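Pisto Community Forums > Hardware Refurbishment > Desktop Systems
Thread: Memory replacement in donated towers - proposed order of work

Posted by: bench_coordinator
March 2, 2018

Members are asked to review the following order of work before it is added to the Pisto refurbishment guide. The current guide tells the reader to take out the drives first, then the expansion card, and only then to attend to the memory. In my view this is more labor than the task requires. The desktop towers we receive can be serviced with everything left in place.

The proposed order is as follows. Disconnect the power cord and hold the power button for 20 seconds. Lay the tower on its side and remove the side panel. Move any cables that cross the memory slots. Open the latches, remove the old module straight upward, and seat the new one until the latches close.

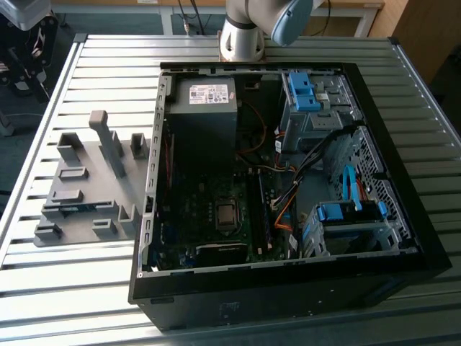 The power supply should remain installed throughout. Removing it means disturbing the main cable bundle, and in my experience the bundle never goes back as neatly as it came out. The guide should also state that the drive cables are to be left connected unless a drive is being replaced.

Comments are welcome.

Posted by: Clutano
Re: proposed order of work

I support the proposal in general but disagree on the drives. Our group completed 30 towers last July. On several of them the data cable had been pulled partly out by someone working near the memory, and the fault was not found until the machine failed to start. Disconnecting the drives first, and reconnecting them as a separate step, would have prevented this.

I would also ask that the guide say something about the height of the work table. A tower lying flat on a high bench is difficult to reach into.

Posted by: bench_coordinator
Re: proposed order of work

The point about loose data cables is accepted. I would prefer a check at the end over a disconnection at the beginning. A line may be added: "Press each drive connector firmly before replacing the side panel." Table height can go in the section on setting up a room.

On a related matter, parts should be looked at from underneath as well as from above before they are fitted or set aside. Raised features on the lower side are easily missed.

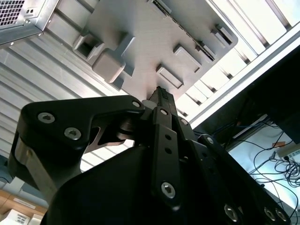

Underside of a gray plate, with fine parallel lines and raised features.

Posted by: Subramaniam
Re: proposed order of work

Two corrections are requested.

First, 20 seconds is longer than necessary. The Stetinach handbook gives 17, and I have used a shorter time than that without difficulty. Second, the proposal does not say how the module is to be held. New members tend to grip it by the contacts. It should be held by the top or the ends only, and the notch should be compared with the slot before any pressure is applied.

I do not agree with Clutano regarding the drives. Each added step is another chance for error.

Posted by: Clutano
Re: proposed order of work

We will have to differ on that. I would accept the final check if it is placed on the printed sheet that stays with the machine, where the person closing the case must initial it.

Posted by: bench_coordinator
Re: proposed order of work

The revised text will include the instruction on handling and the initialed check. I will keep 20 seconds, as a round figure is easier to remember. Modules fitted with a heat spreader, such as the blue one being held over the open case, give a larger surface to grip, and the guide will mention this. The case in question has two memory slots beside the processor, with white latches at their ends, and the text will tell the reader to confirm that these are open before the module is lowered. 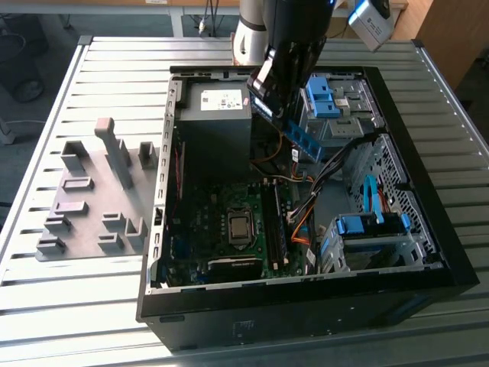 Cable routing remains the one item without agreed wording. The draft now reads: "Move cables clear of the slots by hand and do not tie them until the machine has been tested." Some members prefer to tie them at once. In a tower where the black and orange power cables run from the upper right down to the motherboard, an early tie can leave too little slack for the connector. I propose that the sentence stand as written. The budget for cable ties, 3,000 for the year, is a separate question and should be raised in the supplies thread.

Posted by: Subramaniam
Re: proposed order of work

No objection to the cable wording. Please correct "side cover" to "side panel" in the second section so that the terms match.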